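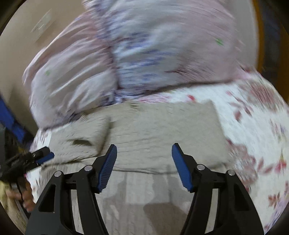 작성자: 카림 압바시 (Abbasi), Manditz 생활지원팀 침구·의류 정리 담당
제출일: 2020년 11월 5일
받는 곳: Groltetti 지원사업부

Paneck 숙소 의류 및 침구 정리 사업 중간 보고

안녕하십니까. 지원해 주신 사업의 진행 상황을 보고드립니다. 한국어로 쓰는 보고서는 이번이 두 번째입니다. 표현이 어색한 곳이 있으면 말씀해 주시기 바랍니다.

1. 현재까지 진행한 일

Paneck 숙소의 방 57개 가운데 50개에서 옷과 침구의 분류를 마쳤습니다. 남은 방은 7개이고, 모두 2층 복도 끝에 있습니다. 지금까지 목록에 적은 옷과 천은 모두 1728점입니다. 이 숫자에는 수건이 들어가지 않습니다. 수건은 세탁실에서 따로 관리하고 있습니다.

작업은 각 방의 침대 위에서 합니다. 처음 계획서에는 접이식 탁자를 쓴다고 적었지만, 탁자는 폭이 좁아서 긴 옷을 펼치기에 불편했습니다. 침대에 흰 꽃무늬 시트를 깔고 그 위에 옷을 가로로 놓으면 전체 모양을 보면서 접을 수 있습니다. 베이지색이나 카키색에 가까운 옷은 흰 바탕에서 가장자리가 잘 보이기 때문에 접는 선을 맞추기가 쉽습니다. 부피가 큰 침구는 작업하는 동안 침대 위쪽에 모아 둡니다.

2. 접는 방법의 변경

2월에 보내 드린 계획서에는 옷을 세 번 접는 방법을 썼습니다. 실제로 해 보니 두꺼운 천은 세 번 접으면 선반에서 자꾸 펴졌습니다. 그래서 두꺼운 것은 한쪽 끝을 먼저 안으로 접고, 나머지를 손으로 평평하게 편 다음에 반으로 접는 방법으로 바꾸었습니다. 잔주름은 조금 남습니다. 다림질은 이 사업의 범위가 아니므로 그대로 보관하고 있습니다. 얇은 옷은 원래 방법대로 접습니다.

3. 어려웠던 점

첫째, 같은 방에서 나온 옷의 치수 표시가 지워진 경우가 많았습니다. 이런 옷은 길이를 재서 대, 중, 소로만 나누었습니다. 이 때문에 방 하나를 끝내는 시간이 계획보다 길어졌습니다.

둘째, 선반이 부족합니다. 이불과 베개가 예상보다 자리를 많이 차지해서 옷을 둘 칸이 줄었습니다. 지금은 창고의 선반 2개를 빌려서 쓰고 있습니다. 그런데 이 선반은 겨울 물품이 들어오기 전에 돌려주어야 합니다.

4. 예산

분류용 꼬리표와 보관 상자는 계획한 금액 안에서 구입하였습니다. 시트를 추가로 사는 비용은 소모품 항목에서 지출하였고, 영수증은 별도 봉투에 넣어 보내 드렸습니다. 인건비 항목은 변경이 없습니다.

5. 앞으로의 계획

남은 방의 정리를 끝내고 나서 목록을 숙소 사무실에 전달하겠습니다. 그 후에는 상태가 좋지 않은 옷을 다시 확인하여 수선할 것과 버릴 것을 나누려고 합니다. 버리는 기준은 저희가 혼자 정하기 어렵습니다. 기준표 초안을 이 보고서에 첨부하였으니 검토하시고 의견을 주시면 감사하겠습니다.

선반 구입을 위해 소모품 항목의 남은 금액을 비품 항목으로 옮길 수 있는지도 문의드립니다. 가능하다면 신청 양식을 보내 주십시오.

첨부: 방별 목록, 폐기 기준표 초안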